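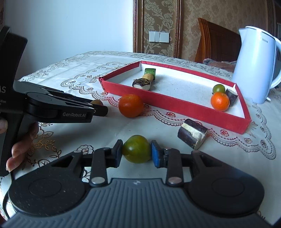
Figure 4. Sorting task, seen from the camera on the hand-held gripper. The pads are closed on a green tomato above the lace tablecloth; the shallow red tray and a second gripper are also in view.

4.3 Slip and crush failures in the produce task

The produce task was the source of most of the failed episodes in the Drerkutham set. Of the 694 episodes recorded for this task, 200 were drawn at random and checked by hand, and the failures were sorted by the point at which the episode went wrong. We give the results in some detail, as the same faults later showed up in the trained policy.

The most common fault was a late slip. The pads closed on the item, the item left the table, and it then rotated out of the grip during the move to the tray. Round items with smooth skin were the worst. With a tomato like the one in Figure 4, there is only a small contact patch on each side, and if the pads meet the fruit above or below its widest part, closing harder pushes it out. Operators usually felt this through the handle and corrected for it without thinking. The policy has no such signal. It sees the pads against the fruit and takes the grasp as good.

Pad wear made this worse. We found the problem only after the April sessions, when one operator reported that tomatoes were "walking" between the pads. The pad surface had become polished along the front edge. Nothing in the logs showed it, as the jaw width at contact was the same as with a new pad. We had been changing pads when they looked worn. Pads are now changed after every 14 hours of use, whether they look worn or not.

The second fault was crushing. The Trultik controller used for playback closes the jaws to a target width and holds there. The target comes from the recorded jaw width, which is smoothed before training. For a firm item such as a potato, a small error in the target makes little difference. For a ripe tomato it can split the skin, and for a cut piece of eggplant it leaves a dent and wets the pads. Wet pads then caused slips on the next item, so a single crush could account for several failures in a row. In our first count these were entered as separate faults. We recounted them as one chain, and the figures in Table 3 use the recount.

The third fault was a safety matter. On 2/9/22, during playback at the Zurnico bench, the arm lost track of a tangerine that had rolled off the rim of the tray. The policy went after it at full speed toward the edge of the table, where the operator was reaching in to pick it up. The back of the operator's hand was struck by the outer finger linkage. The injury was a bruise. The soft speed limit had been raised the day before to shorten a timing test and had not been set back. The hard limit in the arm was still in force, but it is set for the whole work area and was too high for a hand at close range.

Three changes were made before playback started again. The speed limit is now read from a locked file, and the run will not start if the file has been edited. The arm stops when the tracked item leaves the area of the tray and does not try to recover it. Reaching over the table is allowed only with the stop button pressed, and this applies to rolling items as well — the case that had been left out of the first set of rules.

We also looked at failures that were linked to the tablecloth. Patterned cloth was used on purpose, to keep the model from relying on a plain background. In 5 of the checked episodes the lower pad edge caught the cloth and pulled it along with the item. The operator could free it with a small turn of the wrist. In playback the arm kept lifting, and the tray moved with the cloth. A force check on the wrist, taken from the Ateş bench, now stops the lift if the pull is greater than the heaviest item would explain. It has given some false stops with large potatoes, and we have left the threshold as it is for now.

Episodes with any of these faults were kept in the data and labeled. Section 4.4 compares training with and without them.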